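Score the Drawer, Then Score the Cord

By Romana Trnka
June 16, 2024

Most published results on bimanual tidying report one number per task. I think that number is close to useless once cables are involved, and the Zora method is a good case for why.

Zora trains a single policy on two-arm demonstrations and reports success over 20 trials: open the drawer, put the earphones away, close it. A trial passes or fails as a whole.
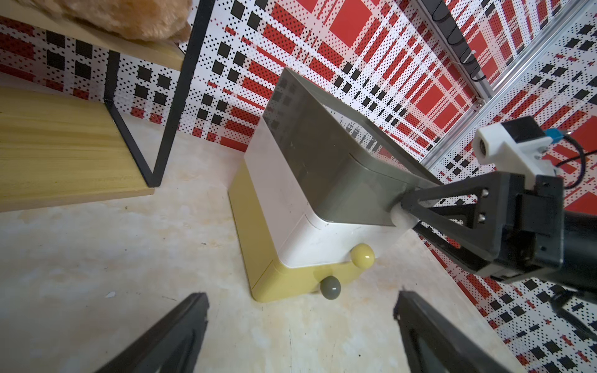

The trouble is that the stages have different physics. A drawer has one direction of travel and a knob that stays where the last demonstration left it. A cord has no fixed shape, and it can hook on the arm that is trying to release it. Averaging over both hides which one the policy has learned.

Mudassar Awan argues that stage scores invite cherry-picking, and that users only care about the final state. I accept the second point. A paper, however, is read by people deciding what to build next.
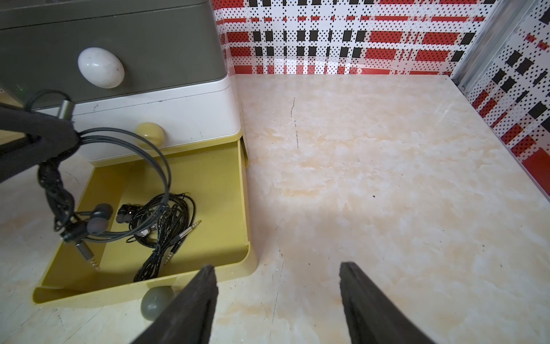 When we rescored the Derkton runs by stage, 7 of the 20 failures-or-passes changed how we read the method. Most of the lost trials had a clean drawer opening and a bad release. More drawer data would have bought nothing.
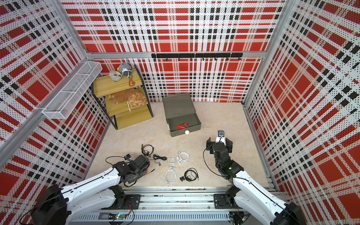
2 min read

My proposal is modest. Report contact, lift, release and closure separately, with the whole-task figure beside them. Publish the starting layout of every cord.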